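Real Estate Practice, Handout 4
Writing the property listing

Print this page | E-mail this page

In the last handout we measured the house. Now we write the text which a buyer reads before he or she calls us. Please read this handout before class and bring one listing from your own town.

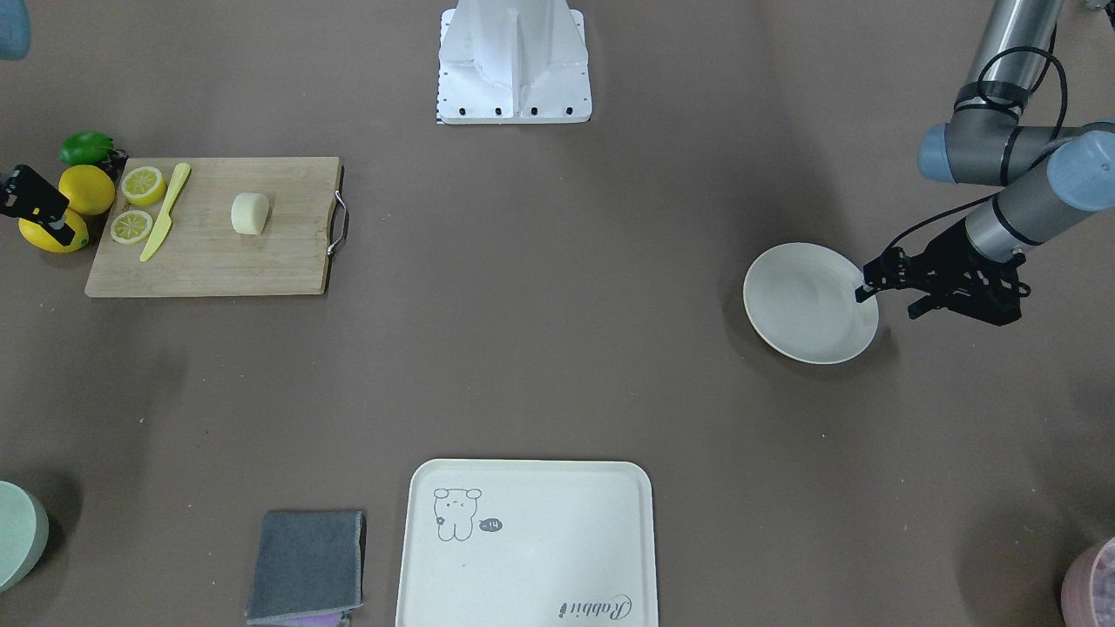
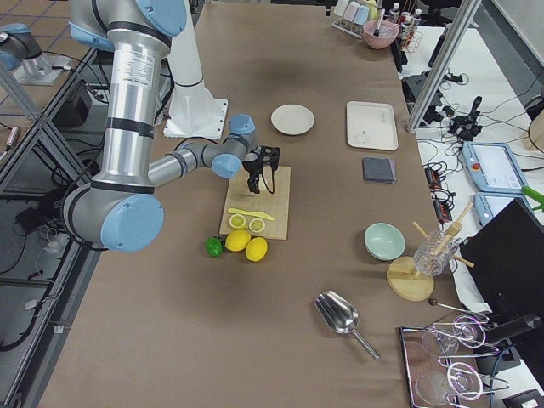 Wooden cutting board on the table, both views.

1. What a listing must contain

A listing has a duty part and a selling part. The duty part is the address or area, the kind of property, the number of bedrooms and bathrooms, the living area, the lot size, and the price. These facts come from documents. If the seller tells you the lot is 3000 square feet larger than the county record says, you write the number of the county record and you ask the seller for a survey.

The selling part is everything else. Students often write it first, and then the duty part becomes short and careless. I ask you to do the opposite.

2. Order of the text

Begin with the strongest fact, which in most cases is the location or the lot. After this comes the kitchen, then the bathrooms, then the bedrooms, then the outside. Storage, laundry and garage may stand together in one sentence near the end. Do not jump from the kitchen to the yard and again back to the kitchen. A reader with a phone in the hand will lose the place.

3. The word "updated"

In class we looked at listings from Urkstead, and in nine of them the word "updated" was used with no year and no explanation. Updated can mean new cabinets, or it can mean new paint. Write what was changed and, if there is a receipt, in which year. "New counters and sink, 2016" is a good phrase. "Recently updated throughout" is a weak phrase, and later it may bring a complaint.

The same is valid for "spacious", "sunny" and "private". For a sunny room, say on which side of the house the windows are.

4. Fixtures and what stays

A fixture is a thing attached to the property, and normally it goes with the house. A built-in oven is a fixture. A free-standing refrigerator usually is not, but local custom can be different, so the listing must say it. In the Hopkin case, which we read in June, the seller took the kitchen island with him. The island was on wheels, but the listing had called it "built-in island". Please look again at page 3 of that case.

5. Words to avoid

Describe the property and do not describe the buyer. "Perfect for families" and "ideal for a young couple" can cause trouble under fair housing rules. You may write "three bedrooms on one floor" and let the reader decide.

6. Homework

Rewrite the Clalus Street listing in 3 paragraphs. Mark each fact with the document it comes from. Facts without a document go on a separate list with the title "To ask the seller".

Murali D'Souza

Print this page | E-mail this page

Reader comments

Tanya: Is the homework with or without the price? The Clalus Street sheet has two different ones.

M. D'Souza: With the price, please. Use the one from the signed agreement.

rgb_44: My broker says "updated" all the time and he has had no complaint yet. But I will try it with the years.

Related items

Handout 3: Measuring living area
Handout 5: Preparing the open house
Reading: The Hopkin kitchen island
Using the Namenix listing form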